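Clerker, and other shops I used to like

2 November 2019

Quick one before I have to get the bus. Well, I say quick.

So Clerker have sent round another email. "We've listened." Fourth one of these since July and every time they've listened I end up with fewer reasons to go in. This time it's new opening hours, a new loyalty card (the old one stops working, points and all, unless you fill in a form in the shop, in person, at the counter that now has one till) and a "refreshed homeware offer". I went to look at the refreshed homeware offer this morning. It's the same mugs. They've moved them downstairs.

I should say I'm not a business person. I did two years in a shop when I was younger, and I buy things, that's the whole of my qualifications. But I've been going in Clerker since I was small enough to be bribed with the cafe, and I do think you notice stuff from the customer side that doesn't get into the chief exec's letter.

What I noticed today:

Lights off over half of the haberdashery. Not broken, off.

Nobody on the curtain desk. There's a bell. I rang the bell. A very nice woman came over from shoes, out of breath, and said she does curtains as well now, and also bags, and could I bear with her because she had someone trying on boots. I bore with her. She didn't know the lining fabrics and said so straight out, which I liked. But there used to be two people on that desk who knew every lining going back years.

Prices. A plain white double duvet cover, 50 pounds. Fifty! Not a fancy one. I turned it over looking for the reason. I had the same cover off them a few years back for 27 and it's still on my bed, gone a bit thin in the middle but fine. I don't know what's happened to cotton in the meantime, maybe something has, but nearly double is going some. And next to it a bin of "up to 50% off" where the only thing that was half price was a single pillowcase in mustard. Just the one. Everything else in there was 10 or 15 off and you had to get it to the till to find out.

I hate "up to". It's the two smallest words on the poster and they're doing all the work.

Anyway. I didn't buy the cover. I bought buttons, because I'd gone in for buttons, and I had to queue behind a man returning a kettle, because the one till is sales and returns and the loyalty card forms. Took ages. He was nice about it, the lad on the till was nice about it, we were all being very nice while the morning went past.

Compare with Skistari, and I know, I know, I've gone on about Skistari on here before. I resisted it for ages. Flat boxes, silly names, that one-way route past the candles. But I went in last month for a shelf and was out again in the time it takes Clerker to find a carrier bag. The stock number on the website was right. The shelf was where the website said. The price was the price. There was a person stood at the end of the aisle whose job was to be asked things and who knew the answers.

It isn't lovely. I don't come out of Skistari feeling that I've had a nice day out, I come out feeling slightly herded and holding napkins. But it works and I went home with a shelf.
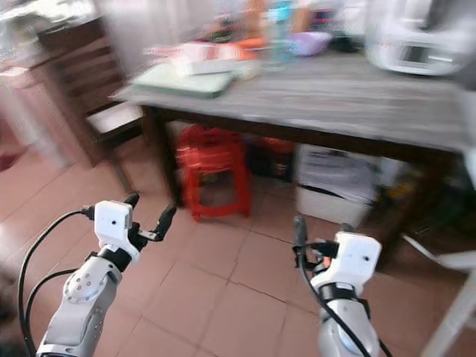 The annoying part is that Clerker was never meant to compete with that. It was dearer and we all knew it was dearer, and you paid because someone would measure your foot or cut you a yard of something or tell you no, love, not with your colouring. My mum bought every school coat I had from there. Always a size up. She'd moan about the price the whole way home on the bus and then go back the next year, because the coats lasted and if a zip went they'd put a new one in for nothing.

They stopped doing zips. I asked. The repairs counter is phone cases now.

So what they've done, as far as I can make out from the outside, is keep the prices of a shop with staff and get rid of the staff. The email calls it "a simpler, leaner Clerker". I'd have more time for them if they just said we've lost a lot of money and we're in trouble. People round here would rally round a bit I think. You can't rally round "leaner".

And the website. Oh the website. I tried to order my sister a dressing gown for her birthday. Put it in the basket, fine. Went to pay, it logged me out. Logged in, basket empty. Put it back in, now it's out of stock in her size. Rang the shop, on hold, then a recorded voice suggested I try the website. I then walked into the actual shop and there were six of them on the rail in her size. SIX. So they had six dressing gowns they wanted to sell and a customer who wanted to buy one and the whole business stood in between.

I got the dressing gown. Wrapped it myself, they don't do that either now.

I've been trying to think who does it well, so this isn't just me moaning. Abou Zeid, the grocers by the station, is the obvious one. It's one shop, it's crammed, you can't get a pushchair down the middle aisle. Half the labels are handwritten. But they put money into the place a bit at a time and you can see where it went. New fridges first. Then the bread shelf got moved to by the door so you can smell it from the street (clever, I have never once walked past since). Then they started opening at seven for the commuters. No email about any of it. No listening. One day there was coffee and the coffee was decent.

They've put prices up too by the way. Everybody has. The flatbreads went up in July and there was a note taped on the shelf saying flour's gone up, sorry, this is the new price. And I bought them, and so did the woman in front of me. That's all it takes! A bit of tape.

I do realise a corner grocers and a department store with three floors aren't the same animal. Rent, rates, pensions, the lift. A friend who does work in retail told me off about this last time, she said the business rates alone on a building like that would make your eyes water, and that people like me who go in for buttons and look at the duvet covers are not exactly what keeps the lights on. Fair. It stung but fair. I went through my bank statements afterwards out of guilt and I'd been in Clerker loads this year and spent hardly anything. Buttons, thread, a card, tea and a scone. Meanwhile all the big stuff had gone to Skistari or online. So I'm part of it. I'm who they're talking about when they say footfall is holding up but spend is down.

But I'd have bought the duvet cover at 35. I really would. I was stood there with it in my hand.

The other place I keep thinking about is Loltard, which some of you will be too young for or not from round here. Shoes and school uniform, the corner by the old post office. When that was going under they did the exact same things in the exact same order. First the cafe hours got cut. Then the loyalty thing changed. Then it was always sale time, every window red, so nobody paid full price for anything becuase why would you, just wait a week. Then the top floor was roped off "for refurbishment" and it never reopened, and then one spring it was shutters. It was 19 years on that corner, and it's been a vape place and two different charity shops since and is currently nothing.

Clerker's top floor isn't roped off. I did check. But the cafe shuts at three now, it said so on the board, and the scones were the bought-in sort, in film.

What I'd do, if anyone asked, which they won't:

Put two people back on the curtain desk, even if it's only Fridays and Saturdays. Say which days. I'd come on those days.

Bin the permanent sale. Have a proper one in January like you used to, with a queue.

Do the zips again. Charge for it! I'd pay a tenner for a zip, I've got a coat upstairs waiting for one right now and no idea where to take it.

Let the points from the old card carry over without a form. It's our points. Whoever decided on the form has never stood behind the kettle man.

And get somebody to ring their own phone line, once, and see what happens.

None of it would fix a pension hole, I get that. There'll be someone with a spreadsheet who can show that the curtain desk lost money every week it was open. Probably it did. But I used to go in for curtains and come out with curtains and a lamp and lunch, and I wonder which column the lamp and the lunch went in.

The email says there's a "conversation" about it all in the store later this month, drinks and nibbles, places limited, sign up at the customer service desk. That's the one till again. I might go, mostly for the nibbles. If anyone's signed up already tell me in the comments whether you got an actual time, as mine just says "evening".

Oh and to the person who asked under the last post, yes the shelf stayed up. I did have to redo one of the plugs, the wall's all crumbly behind the plaster on that side. Used the longer screws in the end. It's holding the cookbooks fine – I've left the big slow cooker one on the worktop to be safe.

Right, bus. Buttons are for the green cardigan, will put up how it looks if I get them sewn on over the weekend. They're a shade too dark in daylight but I'm not going back to queue.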